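Clundilell Local Forum > Eating Out > Ekance changing hands??

saltmarsh_pete
Went past Ekance last night and there's a notice in the window, closed Sunday lunch until further notice. Anyone know whats going on? We've got a table booked for my mum's birthday, 14 of us, and no one is picking up the phone.

DotB
They've been sold, or half sold. My niece did weekends there until February and said the Vondorau people were in measuring up the kitchen. Same lot who took over the pub by the bridge and put the chips in little buckets.

saltmarsh_pete
Oh no. Not the buckets

ferrylane
Not sold. Aušra Zariņš still owns it, I spoke to her on the steps. She's got a partner in for the money side and they're redoing the menu. Sunday lunch is off while they sort a new chef. That's all she said and she was carrying a tray of eggs so I didn't keep her.

DotB
"A partner in for the money side" is half sold, ferrylane.

ferrylane
It isn't though. Half sold is half sold. This is someone lending her the cost of a new extractor and getting his name on the menu.

Grumbling Tim
Good. About time something changed in there. Paid 40 quid for two mains and a shared pudding before Christmas and the fish pie was mostly potato. Lovely staff, always have been, but you can't eat lovely staff.

marrowfat
Disagree. Fish pie is the best thing on there and has been for years. Smoked haddock, egg, proper crust. If they touch it I'm writing to the paper.

Grumbling Tim
Which paper, we haven't got one

marrowfat
The one in town then.

Also while we're on it - the tables. Went in for a coffee and nothing had been cleared from the lunch lot. If the new partner wants to spend money he could spend it on one more person on a weekday.

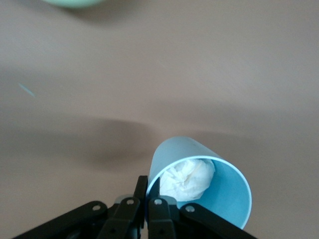 marrowfat
Fish pie again, sorry, but I've had a think and what I'd keep is the pie, the crab toast and the rhubarb thing, and the rest can go. The pasta was never any good. And whoever is in charge needs a word about clearing up, cups left lying on their side with a tissue shoved in, I don't want to look at a crumpled tissue while I'm waiting for a scone. Otherwise leave it alone. People go there because it's the same every time.

DotB
Pasta was fine. The seafood one anyway.

Bauerfeind
Long time reader, first post. I cooked at Ekance for two winters so will put in my bit. The pie is mostly potato because haddock went through the roof and Aušra wouldn't put the price up. She was told to, more than once, by me. Oven is older than I am and runs hot on the left so if your crust was burnt that's why. She does not owe anybody buckets of chips.

saltmarsh_pete
Thanks Bauerfeind, that's useful. Do you know if they'll honour bookings?

Bauerfeind
Don't know, left before any of this. Go in person between three and five, she's usually doing the orders at the back table. Phone has never worked properly, the cordless one lives in the dry store.

Grumbling Tim
If the price needs to go up put it up. I'd sooner pay more for a pie with fish in.

marrowfat
You were complaining about 40 quid four posts ago

Grumbling Tim
For potato, yes.

quayside_jo
Can I just say the partner isn't Vondorau. Vondorau were after the lease on the old bank. Different building, different thing entirely. There's a planning notice on the lamp post, I walked the dog past it. 300 covers a day they're reckoning on, which for Clundilell is mad. The sign coming in says population 2,938 and half of them don't go out after six.

DotB
So why were they measuring up Ekance's kitchen?

quayside_jo
Was your niece sure it was them?

DotB
She said a man in a Vondorau fleece with a tape measure.

ferrylane
Could of been the extractor man. They fitted the one at Vondorau's other place so he might have got a fleece out of it.

DotB
Hm. Will ask her.

saltmarsh_pete
Update - went in at four as advised. Aušra was there, very nice about it. No Sunday lunch but she'll do us the Saturday evening instead, set menu, pie or the lamb. Deposit moved over. She wouldn't say who the new chef is but he starts after Easter. Not a bucket in sight.

marrowfat
Is it the same pie

saltmarsh_pete
Didn't ask

marrowfat
You had one job Pete

Grumbling Tim
Get the lamb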